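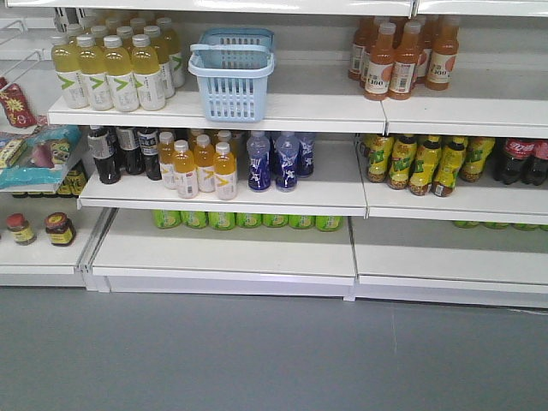

4.2 How the shelves were kept

We had gone into the shop visits expecting that most of our notes would be on prices and brands, and we came away, rather to our surprise, with page after page on the small business of putting bottles in their places. Figure 3 gives a fair idea of the sort of bay we mean: white metal shelving, with the pale yellow juice grouped closely at the left of the top shelf, the orange-brown drinks gathered in the bay to the right, and a good stretch of bare shelf left beside them.

Of the 29 shopkeepers who were kind enough to talk to us, 22 told us they would sooner keep one drink together in a tight block than spread it thinly to fill a gap. Hortensia Escobar, who has run her shop in Goria since long before our project began, put it very simply – a customer looks for a colour first and reads the label afterwards, so the colours had better stay together. Others spoke of their knees and backs, and of how much kinder it is to restock one deep block than to go up and down the whole bay with two bottles at a time.

Bare shelf was a more delicate subject. Six of the shopkeepers disliked it heartily and would pull everything forward and sideways at closing time to hide it. The rest were easier in their minds, and several used the space as a resting place for a basket while they worked, much like the light blue one in Figure 3, and were glad to have it there at elbow height.

We return to the lower shelves in Section 4.3, where the August visits to Benavides gave us a rather different picture, particularly for jars.

Figure 3. Shelving with bottled drinks grouped by kind, and a shopping basket on the top shelf.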